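# Gripper cell at Hovholm: common questions

Last updated August 2026

These are the questions that come up most from the day and evening shifts. If yours isn't answered, write it in the cell book.

### Which fingers should be fitted?

The plain parallel pair, part 791. The older notched pair is still in the drawer and fits the same mounts, but the program isn't set up for it. If you find the notched pair on the arm, stop the cell and change them before running anything.

### How do I change the fingers?

1. Bring the arm to the service position and open the gripper fully.
2. Switch the cell to manual, turn off the air and lock the valve.
3. Wait for the gauge to read zero.
4. Undo the screws on one finger, lift it off and wipe the mount with a dry cloth.
5. Fit the new finger and do the screws up by hand, then with the torque driver.
6. Do the same on the other side.

Don't take both fingers off together. The mounts look alike but the shims behind them are not the same thickness, and they get mixed up on the bench.

### Do I need to set the zero again afterwards?

Yes, every time, even if the same fingers went back on. Choose "Finger zero" on the Choo panel and follow the prompts. It takes 4 minutes. The panel won't let you back into automatic until it has finished.

### What does fault 84 mean?

The gripper closed further than it should have, so the cell thinks it missed the part. Check the tray first. If there is a part sitting square in its pocket, run the finger zero again. If the fault comes back after that, leave the cell stopped and call maintenance. Don't raise the limit to make it go away.

### How often are the fingers checked?

Every 700 hours, or sooner after a knock. The hours are on the second page of the panel. You are looking for rounded tips, marks on the inner faces and any play when you push a finger sideways. Fingers with play go in the red bin for Busancombe to look at. Worn tips can be dressed once. After that they are scrap.

### What do I use to clean them?

A dry cloth on most days. If there is glue on the inner faces, use the wipes from the cupboard by the door. No blades and no wire wool.

### Can I move the arm by hand?

Only in manual, at low speed, with the pendant in your hand. Keep the gripper open when you are working close to anything fixed, and come up before you go across. Most of the bent fingers in the last year came from moving sideways first.

### Why do we try a new position in the simulator first?

It costs nothing to hit something there. Any new or moved pick point has to be run in Rarnomby before it goes to the cell. Load the current cell file, set the view to the gripper and step through the approach one move at a time. Look at the gap beside each finger as well as what is ahead of the tips, as the wrist view makes it easy to forget the sides.
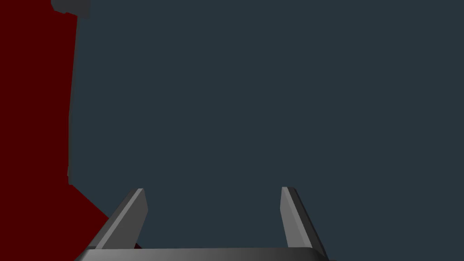

*Simulator view and answers: Ok-hee Cha, cell maintenance, Hovholm*

With the fingers open like this and a large red object close in on the left, the left finger is the one to watch. Try the approach again with the start point moved to the right and save both versions, so that whoever signs it off can compare them.

### The simulator run was clean. Can I go straight to automatic?

No. Do one pass in manual with no part in the tray, then one with a part, then ask the shift lead to sign the sheet. The cell file was last measured in July and the real fixtures can be moved after that.

### The view in the simulator is stuck on the gripper. How do I get out?

Press Home. If that does nothing, close the view window and open it again from the cell menu. Your steps are kept.

### Where are the spares?

Second drawer of the grey cabinet: one pair of fingers, a bag of screws and the shims in marked envelopes. If you take the last pair, fill in an order slip the same day. Delivery from Busancombe takes almost two weeks.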